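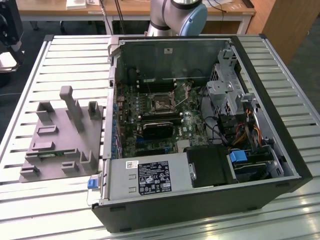

What's Inside a Computer?

Have you ever wondered what is hiding inside the big box that sits under a desk and hums to itself all day? Grown-ups call the box a tower, and if you take off its side panel you'll find something a bit like a small, busy town.

The biggest thing in the town is the motherboard. It's a flat board, very often green, and nearly everything else plugs into it, so you could think of it as all the streets joined together. Somewhere on it is a square socket, and that's where the processor lives. The processor does the thinking (and my goodness, it does a lot of it!). Close by are long thin slots for the memory, where the computer keeps whatever it is busy with just now.

Then there's the power supply, a metal box that takes electricity from the wall and sends it out along bundles of coloured wires. Your pictures and games are kept on a drive, tucked away in a little bay of its own.

Please don't open a computer by yourself, though, and never, ever open the power supply. Ask a grown-up to switch everything off and unplug it first, and then you can have a good long look together.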